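New house rules for the sorting cells at Flasthorpe

I've been nagging people at Flasthorpe for a while to write down how they run their small two-arm cells, and in March they went and did it! The result is a 4-page sheet called the Fastum rules, taped up by the door and (more usefully) sitting in the shared folder where anyone can read it. I stopped by at 3 in the afternoon, got a coffee, and had Teresa Kalinowski take me through it.

Teresa runs the bench side of things, and she was pretty frank about why the sheet exists. Everybody had their own way of setting up a bottle-sorting run. One person would start with the arms parked, the next would start with them halfway over the bin, and then two weeks later somebody would try to compare the logs and get nowhere. "We had 1,000 runs and I trusted maybe half of them," she told me.

So what's in it? Mostly plain stuff. Hands stay out of the cell while either arm has power, and that includes the quick reach to fix a bottle that rolled. Cables get clipped along the whole arm and checked at the start of each shift. The two arms have a shared zone over the bin, and only one gripper is allowed in it at a time. If both want in, the left one goes first. I like that one a lot, it's the kind of thing people argue about for months and then settle in a minute.

There's a good bit on the bottles too. They have to be real used ones with the caps and labels left on, placed at different angles, and a few of them should touch or overlap. Ferenc Pap pushed for that. He'd seen too many demos with clean bottles standing in a neat row, and he says they tell you nothing about what a sorting line deals with. After 25 runs the bottles get swapped for a new batch, and the bin gets emptied whenever it's full enough that things could spill back out.

Not everyone is thrilled. Dede Ayaaba thinks the rule about writing up every stop, even a tiny one, is going to eat her mornings, and she may be right. She did get one change in before the sheet went out: you can now log a stop with a single word and fill in the rest at the end of the shift. Shafiq Seneviratne wants a section on speed limits for the wrist, and that's still being worked out with the folks at Espinoza, who use the same kind of setup and have their own ideas.

The sheet gets its first review after 3 months. If you run a cell like this and want a copy, drop Teresa a line, she's happy to share it and would love to hear what you do differently. I'm already stealing the shared-zone rule for my own bench. 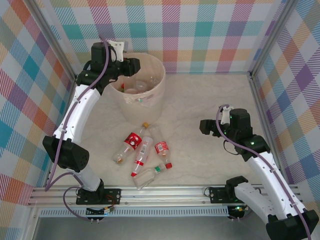

Bottle sorting with two arms, one gripper over the bin.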